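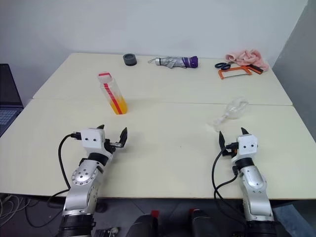
Polling place safety check – Lougher Hall, Trillska
Completed before doors open at 8 am

1. Front ramp: clear, handrail firm. Mat at the top lifts at one corner – tape it down.

2. Main doors (1887 building): both leaves must stay hooked back while voting is on. Left hook stiff.

3. Room limit: 500. Sign posted at the entry.

4. Queue lane: minimum width 800 mm. Too narrow beside the Ploltis ward desk, moved and remeasured. OK.

5. Party scrutineers: chairs kept out of the exit path.

6. Campaign signs: none within 60 metres. One Sostusar referendum poster taken off the fence.

7. Emergency lighting: rear exit lamp out. Reported to council, not yet fixed.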